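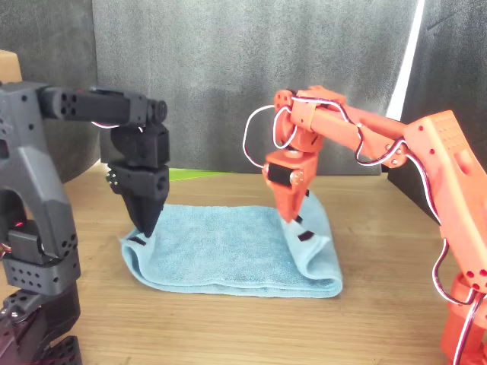
Good afternoon, everybody, and thank you to Kazimiera Nowicki for letting me go on (and on!) about linen closets again. Start with the towel, I always say, and the closet takes care of itself. I like a light blue one for teaching, folded on a plain wooden tabletop, and do look at those edges curling upward, because yours will do that too and a flat hand will settle them. PAUSE, let them try it. Then tell the Ikholm story, the guesthouse with 174 towels and 14 shelves, and me in my good shoes.

Next, laying out. Ask who folds in midair against their chin (I did for years, my mother did too). Spread it flat first, wider than it is tall, and smooth from the middle.

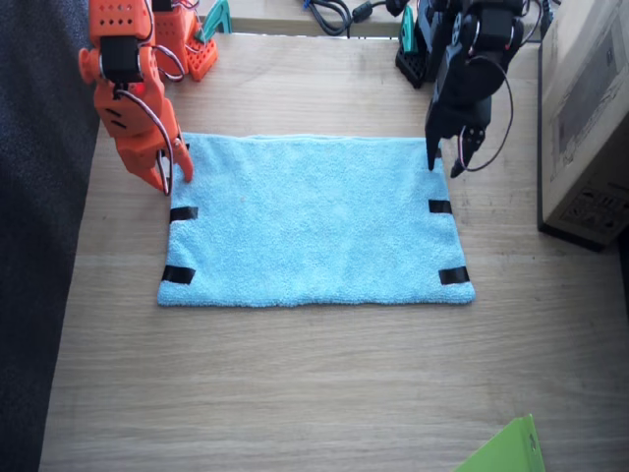

Towel laid flat, with two strips of black tape on each side.

Tape is for beginners, so mention it kindly. Hand around the practice towels, then questions until 2.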